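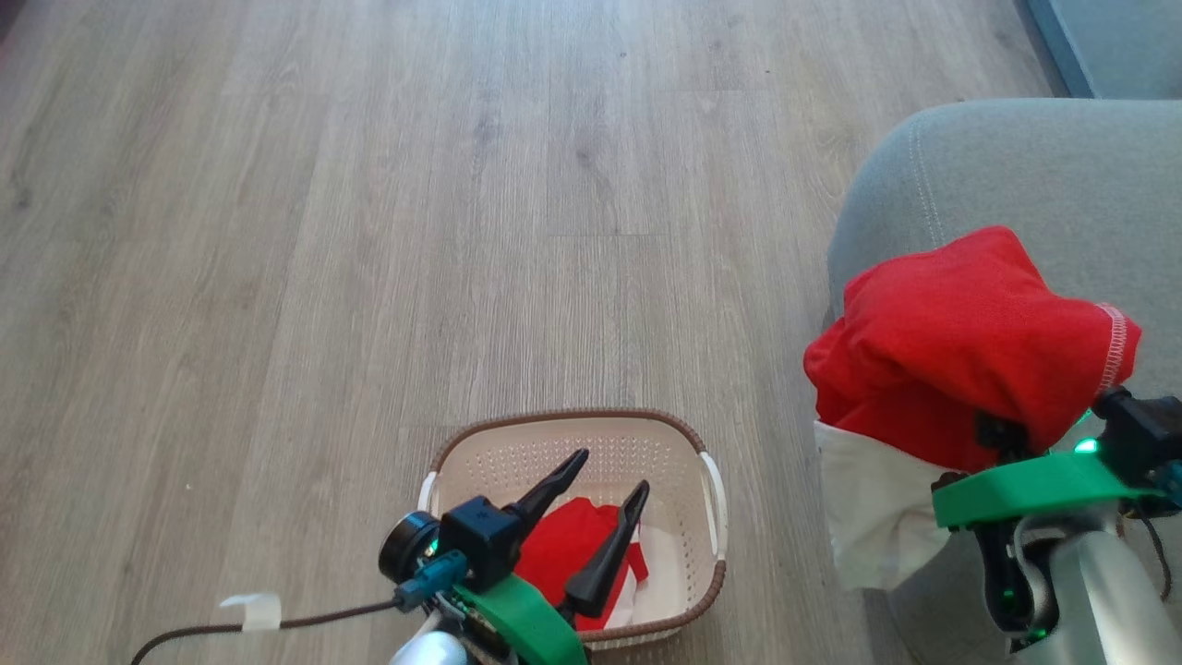
So I have been trying to learn to bake rye bread since last August, and I finally have a loaf I would give to another person without a speech first. It took me long enough that I figured I'd write it all down, mostly so I can find it again when I forget what I did.

I got into this because of a bakery in Flunside. We stopped there on the drive home from my sister's place, I bought a dark, squat little brick of a loaf, and I ate half of it in the car with my hands. No butter, nothing. It was sour and a bit sweet and it had that chewy, almost fudgy middle. I went home and looked up recipes that same night, and of course every single one started with "first, make your starter."

My first starter died. My second one smelled like nail polish remover and I threw it out, which I now know was a mistake (it was only hungry!). The third one is still alive in the door of my fridge, in an old Jalel pickle jar, and I feed it when I remember to.

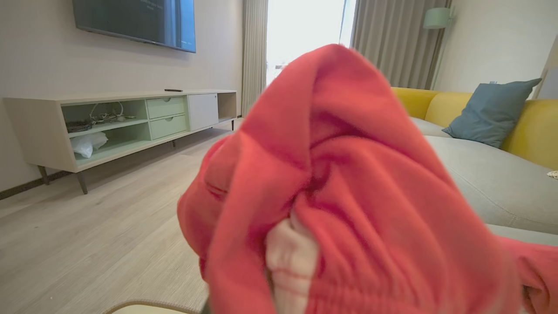 1,582 words in the first draft, much shorter now · 4 min read

Okay, the part that took me forever to get: rye dough isn't dough. It's paste. I spent months trying to knead it like regular white bread, adding flour because it was sticking to my hands, and then wondering why I kept getting doorstops. You stir it with a spoon. You scrape it into a tin with a wet spatula. You smooth the top with wet fingers and that is the end of the touching.

What I do now, more or less:

The night before, I mix a big spoonful of starter with 300 grams of dark rye flour and the same weight of warm water, cover it with a plate and leave it on top of the fridge. By morning it should be puffy and have a smell like apples and yogurt. If it's flat I give it a couple more hours and go do something else.

Then in goes another couple of cups of flour, 2 teaspoons of salt, a good glug of molasses, and 80 grams of sunflower seeds if I have them. Enough water to make it look like wet cement. Into the greased tin, smooth it, dust flour over the top. When the flour cracks into little islands it's ready for the oven. I love that bit. It's the only time bread has ever given me a straight answer.

I start it very hot and turn it down after fifteen minutes, and then it bakes for most of an hour. My oven runs cool on the left side so I turn the tin halfway.
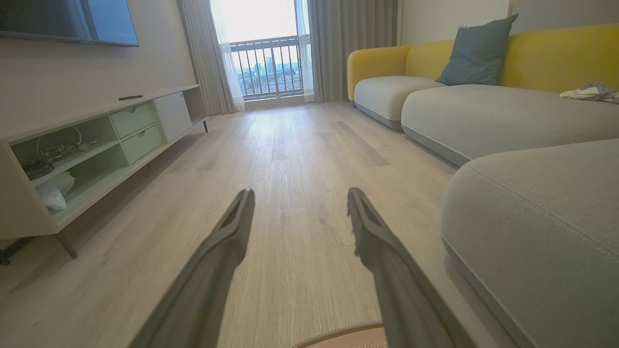 And then you have to wait a whole day to cut it. I ignored this for so long. I'd slice it warm and get a gummy smear all over the knife, and I'd decide the loaf was underbaked, and next time I'd bake it longer and get a crust like a roof tile. The loaf was fine! It just needed to sit in a dish towel overnight. Day two is good, day three is better, and by day five I'm toasting it and putting cream cheese and cucumber on it for lunch.

A word about flour. I've used the Tastano dark rye and the Birkett stone-ground, and I go back and forth. Tastano is finer and gives a neater slice. Birkett is coarser and drinks a lot more water, so if you switch over to it, add a splash extra or you'll be back in doorstop country with me. The Birkett one does taste more like that Flunside loaf, though, so that's what's in the cupboard at the moment.

I still haven't gotten the fudgy middle quite right. I think the bakery might be adding soaked old bread to theirs, so that's my next experiment. I've been saving heels in the freezer.

Filed under: Kitchen Experiments, Bread, Slow Things

3 comments

ryeandshine
The cracked flour trick saved me too. Have you tried caraway? My family won't eat it without.

mossybanks
I threw out a nail polish starter last month and now I'm mad about it. Going to start over this weekend.

plainoldtoast
Soaked old bread, yes, do it. Squeeze it out well first and cut back on the water. Mine was soup the first time.

You might also like
Three Soups for When the Fridge Is Bare
My Year of Terrible Bagels
What I Do With Leftover Starter
Pickled Cucumbers, the Lazy Way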